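Marner Housing Association
29/10/2018

1/8 Our winter repairs service starts this week for all tenants in Firley and the surrounding villages. Please read the whole thread before calling the office.

2/8 Emergency repairs will be attended within 24 hours. An emergency is a total loss of heating or water, a leak that cannot be contained, or a front door that will not lock.

3/8 Routine repairs will be completed within 28 days of being reported. This covers dripping taps, cracked tiles, worn sealant, slow drains and faulty extractor fans.
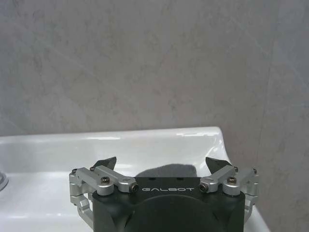 4/8 Appointments are offered in the morning or the afternoon. We are unable to give an exact time. The contractor, Hudance, will ring 30 minutes before arrival from a withheld number.

5/8 Tenants who reported a fault in August and have not yet had a visit should quote their original reference. There is no need to report the fault again.

6/8 Boiler servicing continues alongside repairs. We look after more than 2,000 homes and must check each gas appliance every year. If you have received a second letter, please book without delay.

7/8 Missed appointments remain a concern. If you cannot be at home, let us know by noon on the day before. Another adult may let the contractor in on your behalf.

8/8 Questions about this service should be addressed to Arben Dumitrescu, Repairs Manager, at the Firley office. Large print copies of the repairs handbook are held at reception.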